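What we wrote down about the marker panels

When I started at Trerex in March, our rules for the handheld grippers lived entirely in Kelly Bainbridge's head. That worked fine as long as Kelly was in the room, and then we grew to five operators, and she took a well-earned vacation, and you can guess how that week went!

So we finally have a written page. Yen-ting Lai did the first draft, I fussed over the wording for far too long (sorry, Yen-ting), and it now runs to 14 rules. I won't drag you through all of them, but the marker ones have caused the most friendly arguing, so let me share those.

A marker gets held or set so the whole pattern faces the gripper. A little tilt is okay, and we say so, but fingers stay off the black parts. Whoever is holding the panel doesn't move it until the operator says "clear" out loud – nodding doesn't count when half your face is behind a mask.

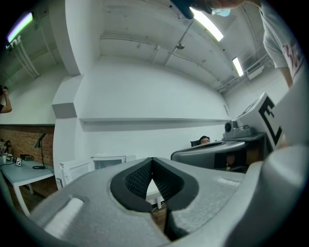

Pads before panels

Abundio wanted the pad check to come first, and he won me over. Before anyone reaches for a marker, the operator looks down into the V of the rubber pad and wipes it out with a dry cloth. If the mesh is torn, the gripper goes back on the shelf with a note, even when we're behind schedule.

I'd still like a rule about coffee cups on desks, but I was outvoted.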